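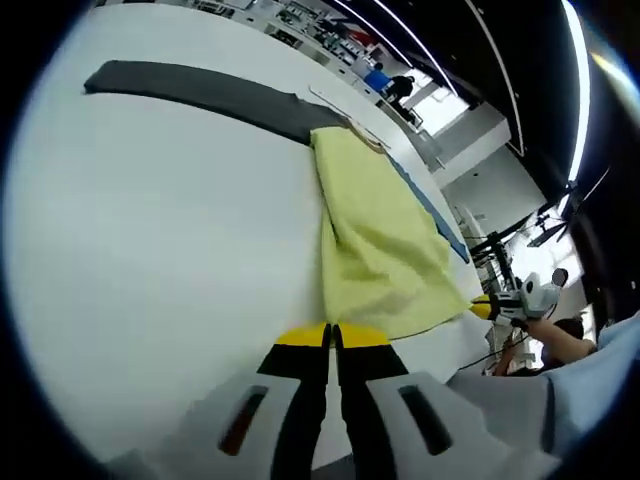

Garanti à vie, mais la vie de qui ?

J'ai reçu trois mails après mon billet sur les poêles, et les trois me posaient la même question avec plus ou moins d'agacement : qu'est-ce que j'ai contre les garanties à vie ? Un des correspondants m'accusait même de décourager les gens d'acheter de la qualité. Je réponds donc un peu longuement. J'ai relu des conditions générales pendant deux soirées, il faut bien que ça serve.

Mon point de départ, c'est une serviette de bain. Une serviette Brasham, 475 grammes au mètre carré, payée 45 euros, vendue avec un petit livret cousu dans l'ourlet qui promettait qu'elle me suivrait « toute une vie ». J'en avais acheté deux. Au bout de deux hivers, le liteau de l'une s'est mis à gondoler et les boucles à filer sur tout un bord. Ce n'est pas un drame, une serviette. Seulement, à ce prix-là, j'avais payé la promesse autant que le coton, alors j'ai voulu voir ce qu'elle valait.

Le formulaire en ligne demandait la facture, une photo du défaut, une photo de l'étiquette d'entretien et la « température habituelle de lavage ». J'ai répondu 60 degrés, comme l'étiquette le permet. La réponse est arrivée onze jours plus tard : usure normale. Le défaut de fabrication, m'expliquait-on, se manifeste généralement dans les six premiers mois. J'ai relu cette phrase plusieurs fois. Une garantie à vie qui ne couvre que ce qui se voit en six mois, c'est une garantie de six mois avec un joli livret.

Ce que disent les petites lignes

Je suis allé lire le texte complet. La définition de « vie » s'y trouve à l'article 4, et il s'agit de « la durée de vie attendue du produit dans des conditions d'usage raisonnables ». Autrement dit le produit est garanti tant qu'il dure. Quand il cesse de durer, il a atteint sa durée de vie, et la garantie s'arrête avec lui. Je ne suis pas juriste, il y a peut-être une lecture plus généreuse de cet article, et si quelqu'un la connaît les commentaires sont ouverts.

Par curiosité j'ai comparé avec d'autres. Les couteaux Weerasinghe définissent la vie comme celle du premier acheteur, sur présentation de la facture originale. Les deux conditions se contredisent un peu dans la pratique : le ticket thermique que le magasin m'a remis est devenu parfaitement blanc dans le tiroir de la cuisine. Le couteau, lui, va très bien, je le précise pour être juste. Chez Tremirby, qui fait des sacs, la réparation est gratuite à vie et le transport à la charge du client, aller et retour, plus des « frais de diagnostic » dont le montant n'apparaît qu'une fois le dossier ouvert.

Je ne dis pas que ces entreprises mentent. Je dis qu'on nous vend une phrase, qu'on nous livre un contrat, et que la distance entre les deux est laissée à l'appréciation de gens qui ont tout intérêt à ce qu'on ne la mesure pas.

La loi fait déjà une partie du travail

Une chose m'énerve dans ces livrets : ils présentent souvent comme une faveur ce que le vendeur doit de toute façon. En France, la garantie légale de conformité court pendant deux ans sur un bien neuf, et le vendeur doit réparer ou remplacer sans frais. Pas de carton d'origine à conserver, pas de carte à renvoyer dans les quinze jours. Or le service client de Brasham ne m'en a jamais parlé, pas plus que la vendeuse du magasin d'électroménager où j'ai acheté mon lave-linge, qui m'a en revanche proposé trois fois une extension.

Parlons-en, du lave-linge. 799 euros, un moteur garanti dix ans, c'est écrit en gros sur l'autocollant de la façade. Le moteur, oui. La carte électronique, le joint de hublot, la pompe de vidange et les amortisseurs, non, ou seulement deux ans. Demandez à n'importe quel réparateur ce qui tombe en panne sur une machine. Le mien a ri, poliment. En vingt ans de métier, m'a-t-il dit, il a changé bien plus de pompes que de moteurs. On garantit dix ans la pièce qui risque le moins de lâcher et on colle l'autocollant à hauteur d'yeux.

J'ai refusé l'extension les trois fois. Je peux me tromper, et si la carte grille au printemps je viendrai le raconter ici.

Les notes de durabilité, parlons-en aussi

On m'objectera qu'il existe maintenant des labels et des indices. C'est même l'argument principal d'une lectrice, Hortensia Maldonado, dont le mail était le plus long des trois et le mieux construit. Elle me renvoie à Brandurance, un site qui attribue aux marques une note de longévité sur cent, et me demande ce que je trouve à redire à une évaluation indépendante.

J'y suis allé sans a priori, ou disons avec les a priori habituels. La page de méthodologie tient en un paragraphe et deux schémas. On y apprend que la note agrège les avis des acheteurs, les « engagements publics de la marque » et un questionnaire rempli par la marque elle-même. Le troisième critère pèse pour un tiers. Quant aux avis, la fiche de mes serviettes en affiche plus de 155, presque tous enthousiastes, et j'ai fait défiler jusqu'en bas : la grande majorité ont été écrits dans le mois qui suit l'achat. « Très douce, on sent qu'elle est faite pour durer. » Comment le sent-on, au bout de trois lavages ?

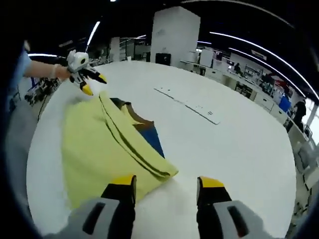
C'est le défaut de presque tout ce qu'on lit sur la longévité des objets. Ceux qui écrivent n'ont pas encore eu le temps de savoir, et ceux qui savent ont oublié depuis longtemps où ils avaient acheté la chose. Ma mère a des draps de métis qui ont plus d'âge que moi. Personne ne lui a jamais demandé de laisser une étoile, et la maison qui les tissait a fermé.

Hortensia Maldonado fait tout de même une remarque à laquelle je n'ai pas de bonne réponse. Elle écrit que, même imparfaits, ces indices obligent les marques à s'exprimer sur le sujet, et qu'une marque qui s'est engagée par écrit peut être prise au mot. C'est possible. J'aimerais y croire davantage. Mais je constate que Brasham s'est engagée par écrit, que je l'ai prise au mot, et que j'ai reçu un bon de réduction de dix pour cent sur ma prochaine commande. Valable trois mois, hors promotions.

Et puis il y a la question de l'argent, que le site aborde dans une note en bas de page : les marques les mieux classées peuvent acquérir une licence pour afficher leur score. Les moins bien classées n'ont évidemment aucune envie de l'acheter. Je ne prétends pas que la note s'en trouve faussée, je n'en ai aucune preuve. Je remarque simplement que sur les fiches que j'ai ouvertes, et j'en ai ouvert pas mal, je n'ai pas trouvé de note en dessous de soixante.

Ce que je fais, faute de mieux

On me reproche de démolir sans proposer. Voici donc comment je m'y prends, et je ne garantis rien, ni à vie ni autrement.

Je cherche d'abord si les pièces se vendent séparément. Pour un sac, une boucle ou un curseur de fermeture ; pour une cocotte, le bouton du couvercle. Si la marque a une page de pièces détachées avec des prix et des frais de port normaux, ça me renseigne mieux que tous les livrets. Si elle n'en a pas, je pose la question par mail avant d'acheter. Le délai de réponse est instructif lui aussi, un service client qui met trois semaines à répondre à quelqu'un qui veut payer ne va pas se presser pour quelqu'un qui se plaint.

Je regarde ensuite l'occasion. Un objet qui circule encore dix ans après sa sortie a passé une épreuve que le neuf n'a pas passée. Ça ne marche pas pour tout, évidemment. Je ne vais pas acheter mes serviettes de toilette d'occasion, encore que ma sœur le fasse et s'en porte très bien. Et les modèles changent sous le même nom : la cocotte de 1990 et celle de cette année n'ont parfois en commun que le logo.

Pour le linge, j'ai fini par acheter du moyen. Du coton sans histoire, dans un magasin de fournitures pour hôtels où on ne m'a rien promis du tout. Les hôteliers lavent tous les jours et comptent leurs sous, je me dis qu'ils ont dû faire le tri avant moi. C'est un raisonnement, pas une démonstration, et il se peut aussi qu'ils rachètent simplement très souvent. J'ai posé la question au vendeur, qui m'a répondu que ça dépendait des clients.

La serviette au liteau gondolé a été coupée en deux, elle sert pour les vitres. Elle est d'ailleurs assez médiocre pour les vitres, elle laisse des peluches. L'autre, achetée le même jour, lavée avec elle et à la même température, n'a toujours rien. J'ai écrit à Brasham pour leur demander comment l'usure normale pouvait être aussi sélective. J'attends la réponse et je la publierai ici telle quelle, si elle vient.

Pour ceux qui voulaient la suite sur les poêles : j'ai reçu la fiche technique du revêtement, elle est en allemand, j'y travaille.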